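The board had been Guido Cattaneo's idea, and by Saturday it was the only part of the estate nobody had argued over.

Reynaldo Cabrera got to the shop a little before eight. Wilfredo was already in, drinking coffee out of the lid of his thermos, with the door propped open to let the heater smell out. It was February and the place took an hour to warm up.

"Did the sister call?" Reynaldo asked.

"Twice. She wants to know if it'll be done for the lunch."

"What did you say?"

"I said ask Rey."

Reynaldo hung up his coat. The lunch was at one the next day, at the house on Encombe Road, and 60 people had said they were coming. Guido had fed most of them at one time or another. He had run a bakery for the first half of his life and then, after he sold it, had gone on baking as if he hadn't. The bread always came to the table on the same board, a slab of maple he'd bought from Josska when they still had the store downtown. It had split along a glue line the winter before he died. He brought it in himself, in two pieces, wrapped in a towel.

"Make me another," he had said. "Same size. Don't make it nice."

Reynaldo had written that on the ticket, word for word. Then there had been a kitchen job, and after that a staircase, and the ticket had stayed on the nail by the phone. Guido stopped in once in the fall and didn't mention it. He talked about his knee and bought a can of oil.

The old board was still under the bench. Reynaldo had taken his measurements from it and glued up the new one on Wednesday night, after the call came. He'd picked the strips out of what was on the rack, some creamy, some closer to honey. One or two had small knots. He had thought about swapping those out and left them in.

He carried his own coffee over to the blue table and stood there.
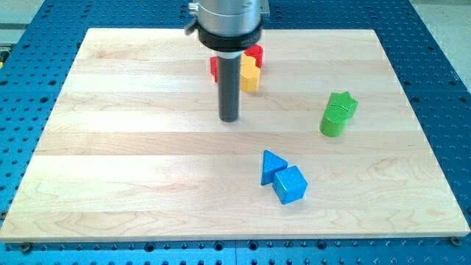

*The maple board on the blue table.*

Wilfredo came and stood next to him.

"It's flat," he said.

"It's flat."

"You going to do the edges any more than that?"

"No. He said don't make it nice."

"It's a little nice," Wilfredo said.

Reynaldo ran his palm along the near edge, where there was a thin bevel, and then across the grain. In the lower half the figure went wavy. He hadn't noticed that in the rough lumber. He wondered if Guido would have counted it against him.

The phone rang in the office and Wilfredo went to get it. Reynaldo could hear his half of it through the wall. Yes, ma'am. Yes, he's here. He's looking at it now. When Wilfredo came back he was holding the ticket.

"She says there was a deposit. She found it in his checkbook. Three hundred dollars."

"There wasn't any deposit."

"She says there's a check written out to you."

"Written out," Reynaldo said. "Did it clear?"

Wilfredo looked at the ticket, front and back. "She says it's still in the book."

Neither of them said anything for a bit. Out on the street a truck was trying to back into the lot next door, and somebody was yelling directions at it. Reynaldo thought about the day in the fall, the can of oil. Guido had stood at the counter for a long time with his hand inside his jacket. He'd said something about the weather and gone out to his car.

"Tell her to tear it up," Reynaldo said.

"She's going to want to pay you."

"Then tell her I'll eat lunch."

He got the oil down from the shelf and found a clean rag. It was the same kind he had sold Guido. He folded the rag in four and then stood holding it.

"What about the old one?" Wilfredo asked. He had pulled the towel out from under the bench, with the two halves still inside. "You want me to toss it?"

"Leave it."

"It's just going to sit there."

"I might glue it," Reynaldo said. "It's only the one line that went."

Wilfredo put the towel back where it had been. He hung the ticket on its nail again, under the others -- the staircase was still up there, paid in January -- and went to shut the door.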